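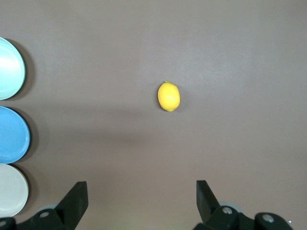
One lemon, plenty of jobs.

Kitchen odds and ends, April batch

Quick ones this month, no time. Typed up between loads of washing.

Kettle scale. Half a lemon squeezed into 500 ml of water, boil, leave 20 minutes, tip out. Rinse twice or the tea tastes odd. Hard water round Losholm, so I do mine monthly.

Cutting board that smells of onion. Coarse salt, rub with the cut side of a lemon, leave it a bit, rinse. Stand it on edge to dry, never flat.

More juice: roll it hard under your palm first. Or ten seconds in the microwave. Zest BEFORE you cut, I forget every single time.

Leftover halves go in a bag in the freezer. Good for the garbage disposal, one at a time, cold water running.

Don't use lemon on marble. Or on cast iron. Or anywhere near bleach, ever.

Sticky drawers. Rub the runners with a candle stub. Did all of ours, took one candle.

Stuck jar lid - rubber glove, or a wide rubber band round the rim. Still stuck? Hot tap on the lid, then try agian.

Tea towels gone grey. Soak overnight with washing soda, then a hot wash. Skip the softener, it stops them soaking anything up.

Brown sugar like a brick: slice of bread in the tub, lid on, next morning its fine.

Liya Weldu wrote in asking about burnt milk in a saucepan. Baking soda, water to cover, simmer, scrape with a wooden spoon. Might need doing twice.

Oven racks next time. Send yours in.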